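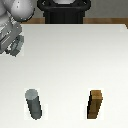
Sim cell: arm sags on approach after payload change
Filed under: Cell Setup & Maintenance > Simulation

skamley_kid
Cylinder on the left, wooden block on the right, gripper parked up top. I've got the Dritano controller on this and after I raised the payload the wrist dips on every approach – same in the sim and on the real cell. Stiffness is at 807. Any ideas?

Josée Kennedy
Check your tool mass first! Mine was still on the old gripper from March and I chased gains for ages (never again).

udham_bench
Disagree, that's a gain problem. Put stiffness to 3,000 and damping to 100 and it'll hold.

Josée Kennedy
It'll hold and then it'll buzz. You're just hiding a wrong mass.

Ghislain Bergeron
With Josée on this one. Also re-zero joint 46 in the Dufour config – daft numbering, I know, but that's the wrist.

skamley_kid
Tool mass was zero. Zero! Fixed that and the dip is mostly gone, will do the wrist tonight.

udham_bench
Still say 807 is too soft.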